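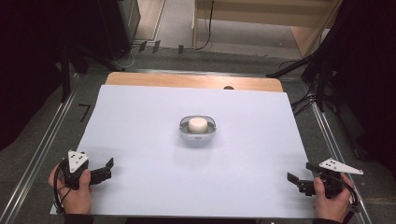 White cylinder in the oval tray, on the pale board.

12 May 2018

Okay, soap. I promised myself I'd write up the salt bar trials before I forgot which batch was which, and I've already half forgotten, so this is going in the book tonight even if it's messy.

Where we left off: the Romier recipe (the one from the Jillstead handout, coconut oil heavy, lots of fine salt) kept crumbling when I cut it. I'd pour in the evening, go to bed feeling clever, and in the morning the knife would go in an inch and the whole corner would fall off. Salt bars set fast, everybody says so, and I still keep treating them like ordinary soap. So this week I split things up and made three small batches.

Batch A, same recipe, same log mold, but cut at 2 hours. Much better! Still warm in the middle, a bit like cutting fudge. The ends crumbled anyway and I got a line of little cracks along the top where I'd been too enthusiastic with the salt. Keepers for home use.

Batch B, half the salt, single molds. No cutting at all, so no crumbling. They popped out after a night in the freezer, except for the one I was impatient with, which now has a thumbprint in it forever. Lather is surprisingly good already (yes, I tested it way too early, no, my hands did not fall off — the zap test was clean first). It feels closer to a plain bar than a salt bar, though, and I'm not sure it earns the name.

Batch C, full salt, single molds, and I swapped some of the water for the oat milk I had open. Total oils 1,009 grams, which is a silly number, but the castor oil bottle glugged and I wasn't going to spoon it back out. I reran the lye for the real weight before mixing. Please, future me, keep doing that. It went thick the moment the salt hit and I was basically packing it in with the back of a spoon by the end. Air pockets everywhere. Smells faintly of porridge, which I like more than I expected to.

Superfat was 19 percent on all of them. I know that sounds like a typo to anybody who makes regular bars, but with this much coconut you want it up there or the soap strips your skin. I tried it lower back in the winter and my knuckles were not pleased.

Scent: I used the Derkach lavender in A and B and left C alone. The lavender was strong at pour and much quieter when I unmolded. Could be the salt, could be that the bottle is old. I wrote the opening date on it in pencil and the pencil has rubbed off, so that's no help. Get a paint marker.

Other stuff while I'm here:

The stick blender is making the noise again. It's fine at the low setting. Don't run it in short bursts on high, it gets hot at the collar.

The Gultell scale drifts if it's on the shelf next to the heater. I moved it to the end of the counter, let it sit, and it agreed with the old spring scale again. Leave it there please, even if it's in the way of the kettle.

We're low on lye and on liners. Freezer paper works fine for the log mold, shiny side in, but the corners leave wrinkles in the soap and then I spend ages planing them off.

Questions I still have. Would a coarser salt be nicer to look at, or just scratchy? I suspect scratchy. Can I get C to stay loose long enough to pour if I soap cooler, say with the lye water chilled and the oils barely melted? And should the salt go in before the scent or after? I did before in A and after in B and like a fool changed the amount of salt at the same time, so I learned nothing.

Next time: batch C again, cooler, salt last, nothing else changed. NOTHING else. Everything from tonight is on the top rack with paper tags, turned once already. I'll weigh them again in June and see what they've lost.

Also the sink strainer needs cleaning, it's full of shavings and that's all me.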